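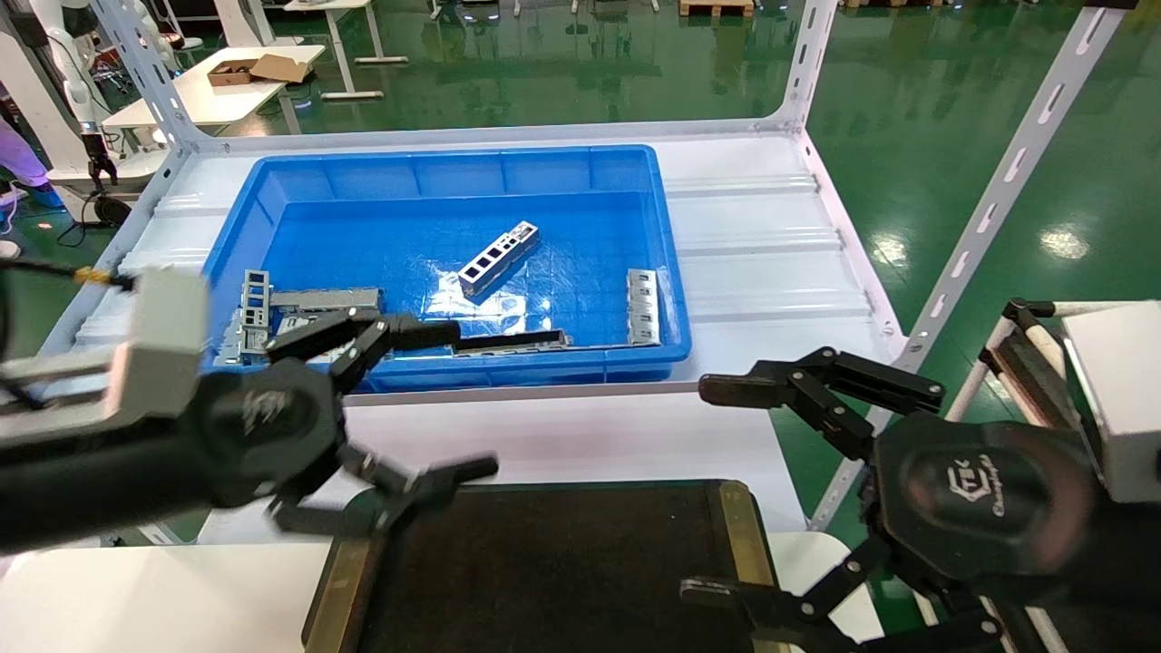 Subject: Re: [print-admin] Esava 29 drops second tray after sleep

Puspita Entili wrote:
> Two of our Esava 29s lose tray 2 after sleep. The panel shows
> code 104 and jobs wait until someone restarts the printer.
> Is this the driver or the firmware? We print from Skutix.

Firmware. We had the same code on 6 machines in December. The driver only reports what the printer sends it. To confirm, print the status page from the panel straight after waking. If tray 2 is missing there, Skutix is not involved.

What worked on ours:

1. Set the sleep timer to 800 seconds or more. Shorter values bring the fault back.

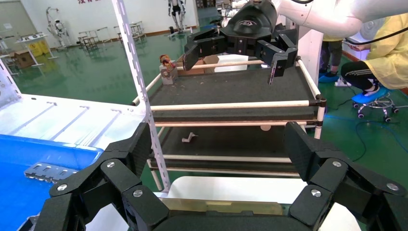 2. Turn off "automatic tray sensing" and enter the paper size for tray 2 by hand.

3. Delete the queue in Skutix and add it again. The old queue keeps the tray list it read at set-up.

Wijaya support told me a fix is due in the next firmware release, but gave no date. I would leave Costumitz accounting switched off while you test, as it holds jobs with a similar message.

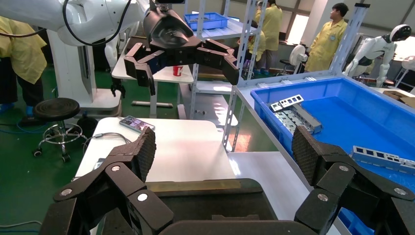
Both arms, with the white table

Please post the firmware version from your status page.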